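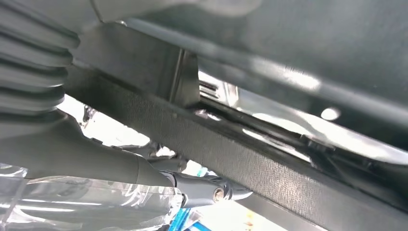

# Trim parts, Prarambridge room

Last updated: January

Notes and photos of the black textured strips and dark grey panels, plus the clear film. Roughly 2000 photos, 8 folders.

**Folders**
- 1 to 7 — strips and panels, sorted by shelf
- 8 — film only, still a mess, sort later

**Naming:** place first, then part, then shelf. Hernen set uses the old names, dont mix them.

**Known problems**
- shine on the panels, some shots blown out
- grain on the strips hard to tell apart when blurred
- 2 shelves at Garavville never done

Film goes back over the parts when you finish. Labels are in the tin by the door — ask before adding new ones, the list is allready too long.

3 comments · 2 shares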